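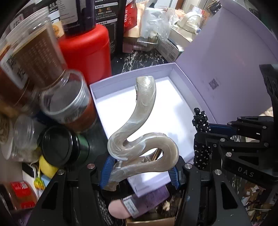

Filed under: Short Fiction / Workroom Stories

The jacket came back to Nassar in January with a note pinned to the collar. The note said the left sleeve was wrong. It did not say how.

Joelle Farah laid the jacket on the cutting table and measured both sleeves from the shoulder seam to the cuff. They matched. She measured again along the inside and got the same result. The leather was Skimard lambskin, dyed oxblood, lined in viscose. It had been made in this workroom, on pattern 58, for a customer named Urs Hämmerli, who had paid 580 for it and worn it, by the look of the elbows, every day.

"The sleeve is fine," she told Ghassan Najjar.

"Then write that down and send it back."

She did not send it back. She turned the sleeve inside out and opened 13 stitches of the lining at the armhole, enough for two fingers. The seam underneath was sound. The allowance had been glued and hammered flat as the sheet required. The topstitching ran at even length until the back of the shoulder, where it shortened for the width of a hand and then recovered.

Short stitches in leather are a fault. Each needle hole is permanent, and holes set too close will turn a seam into a tear line. Joelle marked the stretch with chalk and pulled the job card.

The card listed the cutter as Tamer Abou Jaoude and the stitcher as Rima Bitar. Rima had left for Sarkisley in the fall. The bench she used was still in the corner, with the Allov walking-foot machine under its cover.

Joelle took off the cover, threaded the machine and ran a scrap of lambskin through it. The stitches came out even. She ran a second scrap with her left hand resting on the bed instead of guiding the work. They shortened.

She called Rima that evening at seven.

"The Hämmerli jacket," Joelle said. "Left shoulder, at the back."

There was a pause on the line. "I had my wrist in a splint that week. I did most of it with the right."

"It isn't on the card."

"There's no box for it on the card."

Joelle took the seam out the next morning. The old holes could not be reused, so she cut a new back yoke from the same dye lot, moved the shoulder seam over by the width of the needle plate, and matched the right side to it. The work took until four. She closed the lining by hand and pressed it under a cloth.

Ghassan read the invoice. "You charged him nothing."

"It was our fault."

"He said it was the sleeve."

"He said it was wrong when he reached for something," Joelle said, although the note had not said that either.

She put the jacket on a wide hanger and buttoned it to the neck. On the back of the job card, under the line for repairs, she wrote *left wrist, splint*, and the date. Then she filed it in drawer 72 with the others and covered the machine.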